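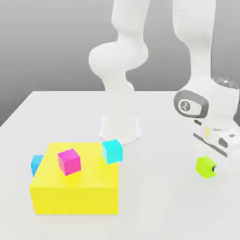
Skullbridge wrote:
I keep seeing the claim that household tidying is a solved problem now that arms can stack blocks, so I want to pin down what has been solved. My own test setup is two arms in simulation with colored cubes and a box. The cyan cube near the back corner of the yellow box is the one worth looking at. It is close to the base of the middle arm, and the wrist has few ways in that don't hit something. The lime one out on the open table is easy by comparison. Putting cups back on a crowded shelf is all cyan cubes. Planner success on open-table picks is fine. I would not put it near a kitchen.

Posted 29 September 2020

godoy_8 wrote:
Agree on clutter, disagree on the conclusion. Clearance is a planning problem and planners get better every year. Contact is the hard part. Your cubes are rigid and you know their size. Give the same gripper a wet dishcloth and tell me what its pose is.

Dedulon wrote:
Shop floor here. We have 2 arms doing machine tending, 2,000 parts per shift, and they are dull and reliable. Parts arrive in a fixture, same face up. The chore is automated since we changed the chore. For a dishwasher you would have to redesign the plates, and I don't see people doing that.

Skullbridge wrote:
Dedulon, that is fixturing. I count it as automation but it doesn't transfer to a house. How do you handle a part that seats wrong?

Dedulon wrote:
Part-present sensor trips, arm parks, operator clears it. Takes 8 seconds if someone is standing there.

Hilitz wrote:
Then you have an operator, and so does every demo I have watched. I'd like to see 100 consecutive runs of one chore with no reset by hand. Clearing a table would do. Simulation numbers don't count for this, the friction values are whatever you typed in.

godoy_8 wrote:
Too strict. You can randomize friction and mass over a range and get a policy that survives on hardware. Not for cloth, but for boxes and cups it holds up.

Hilitz wrote:
Survives for how many runs?

godoy_8 wrote:
Fewer than 100. I'll give you that one.

Skullbridge wrote:
I can get time on real arms in December. Same layout, rigid objects only, no hand resets, failures logged by type. If the picks beside the base fail more often than the open ones I'll post the logs. Hilitz, does a dropped cube the arm recovers by itself count as a failure?

Hilitz wrote:
No. Log it separately, with the time lost.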